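# Small bowl

A **small bowl** is an open, round vessel for the table, sized to hold a single portion of food or one piece of fruit. It is shallower than a mug, deeper than a saucer and has no handle. Small bowls are used for cereal, rice, soup, dips, nuts and dessert, and as temporary holders during cooking. In the household goods trade they are usually grouped apart from serving bowls and mixing bowls.

## Form

The shape of a small bowl is described by its wall profile. Two profiles account for most of those sold for home use.

A *straight-sided* bowl has a wall that rises nearly upright from the base. It has a wide flat floor and holds more than a curved bowl of the same height and rim. Liquids reach the rim with little warning when the bowl is tilted, and food collects in the angle where wall and floor meet.

A *flared* or rounded bowl widens toward the rim. The curved inside lets a spoon follow the wall without a gap, and the bowls nest closely when stacked. The foot is narrow in relation to the rim, so a flared bowl tips more easily when pushed from the side.

Rims may be plain, rolled or slightly thickened. A plain smooth rim is the easiest to wipe. A rolled rim is stronger but can hold water after washing.

## Materials and color

Common materials are glazed stoneware, porcelain, glass, melamine, bamboo fiber mixes and enameled steel. Stoneware is heavy and holds heat well. Melamine is light and resists chipping but is not suited to the microwave. Glass shows its contents from the side - an advantage in the pantry and less of one at the table.

Muted colors such as gray, cream and pale pink are often sold in mixed sets. In many sets the inside is a lighter shade than the outside, which makes food easier to see and hides light utensil marks. Dark interiors show scratches from metal spoons as pale lines.

The Ovomville pottery works listed 277 bowl patterns in its trade catalog, most of them differing only in glaze. Its Fawzy line was sold in pairs, with one straight-sided bowl and one flared bowl of similar capacity.

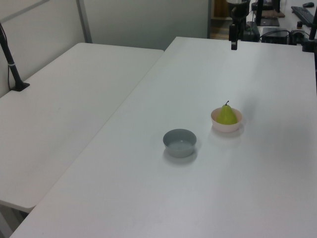 ## Use with fruit

A bowl of this size holds one apple, peach or pear. The wall keeps the fruit from rolling, and the curve of the floor supports it over a wider area than a flat plate does. This matters most with pears, which bruise under their own weight when ripe. A pear placed with its rounded end down sits low in the bowl, with the neck and stem standing above the rim, where it can be lifted out without touching the softer part.

Green pears are commonly picked firm and ripened indoors. Ripeness is tested by pressing gently near the stem, as the neck softens before the outside of the body. Many green varieties change little in color as they ripen, so color alone is a poor guide. In northern growing areas the main supply of early pears reaches stores by September.

Fruit kept one to a bowl can be watched separately, and a spoiled piece does not mark its neighbors. The method takes up more surface than a large fruit bowl and is mostly used for small amounts.

## Storage and care

Small bowls are stacked by profile. Straight-sided bowls of equal size do not nest and need a separate shelf or a divider - they should not be forced together, as the rims may jam. Two jammed bowls can often be freed by filling the inner one with cold water and standing the outer one in warm water.

Unglazed foot rings can scratch painted or matte tabletops. Felt pads are sold for this purpose, including the Clirnent type, listed in the Drostirport housewares register as item 2666.

## See also

- Fruit bowl
- Ramekin
- Tableware

*Last revised Feb 17, 2020*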